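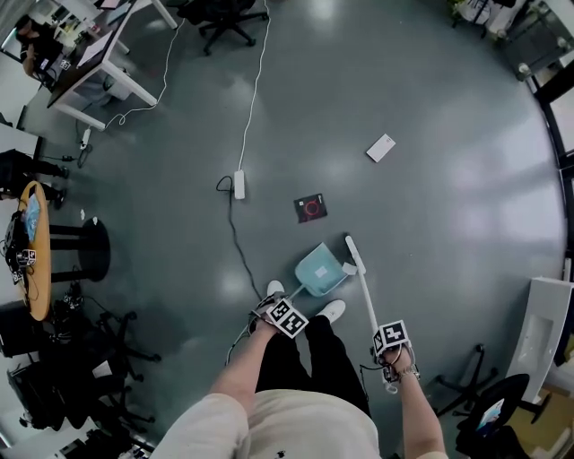
Mélanie Turcotte wrote back that the stair treads should be checked before the floors, as most of last year's slips happened on the way down to the storeroom. The order below has been changed to follow her comment.

Home | Buildings | Checklists | Forms | Contact

Slip and Trip Inspection -- Niment Building, Ground Level
Reading time: 2 minutes
Date of inspection: 2023-10-18

Mark each item OK, FIX or N/A. Write a comment for every FIX.

Stairs and ramps

1. Treads are even and the nosing is tight. FIX
Comment: Nosing on the third tread lifts at the left end. Taped for now. Needs two screws and filler.

2. Handrail is firm along its full length. OK

3. Ramp at the delivery door has grip strips. FIX
Comment: Strips were last replaced in June. Two have curled at the corners. The Praluton strips held up better than the ones we have now -- reorder those.

Floors

4. Walkways are clear to full width. OK
Comment: Pallet jack was parked across the line by Room 17. Moved during the inspection.

5. Loose scraps, cards and packaging are picked up at the end of each shift. OK
Comment: A broom and dustpan should hang at both ends of the hall. The east hook is missing.
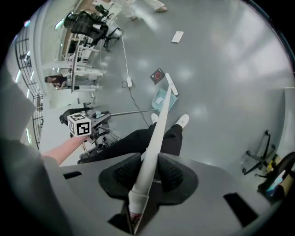

6. Spill kit is stocked and sealed. FIX
Comment: Absorbent pads are low. Full count is 100. Gesport delivers with the next paper order.

7. Entrance mats lie flat and reach the inner door. OK
Comment: Rojanasak swaps the mats every other week. The old gray one by the side door can go back with them.

8. No cords cross a walkway without a cover. FIX
Comment: Fan cord in the copy room. Same as last time. Please move the fan to the other wall.

Lighting

9. All stairwell lamps work. OK

10. Outside lamp at the delivery door comes on at dusk. N/A
Comment: Inspection was done in the morning. Evening shift to check and initial.

Follow-up

Items 1 and 3 come first. Repairs on the ramp are quoted at $1,342 with labor. Items 6 and 8 can be closed by the shift lead without a work order. Send the signed copy to the front office.

Related checklists
Ladder and Step Stool Check
Fire Door Monthly Check
Loading Dock Inspection
Winter Entrance Plan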